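Buvinberg Lunch Prices, README

Version 2, 2019-12-10
Maintained by Rawan Issa. Corrections from Villads Kirkegaard.

What is in it

Almost 3,000 rows, one per item per menu, typed in from takeout menus collected in Buvinberg and Hendport. Columns are town, shop, item, price, size and source. Prices are as printed. We did not convert anything or adjust for inflation, and I would be wary of anyone who does so with these numbers.

What people claim it shows

The first version got passed around as proof that lunch in Hendport costs more than lunch in Buvinberg. I don't think it shows that. Hendport menus came mostly from the streets by the ferry, where everything is dear. Buvinberg menus came from wherever Villads happened to be eating. Take out the ferry streets and the gap mostly goes away, along with 400 rows.

Known problems

The size column is close to useless. "Large" at one shop is "regular" at the next, and menus rarely give a weight. I would drop it, but Brynhildur Hjaltadóttir uses it and has asked me to leave it in.

"Sandwich" covers too much. Wraps, rolls and toasted things are all in there, because the menus called them that. If you average over the category you will get a number, and I can't tell you what it means.

Two shops changed owners in February and kept their names. They appear as one shop each. The old and new prices sit side by side with no flag.

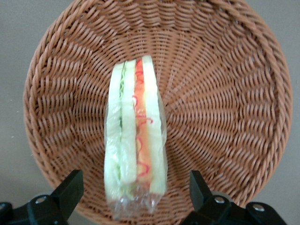 Menu prices are also not what people pay. Meal deals, loyalty cards and the end-of-day markdown are all missing, and at the cheaper shops I suspect that is most of the trade. Þórey Ketilsson tried to fix this with receipts and gave up when half of them said only "food".

Files

lunch.csv is the full table.
shops.csv has shop names and streets. Spelling is not consistent between the two files, so check your joins.

Use

Free for any purpose. Please don't rank the shops with it.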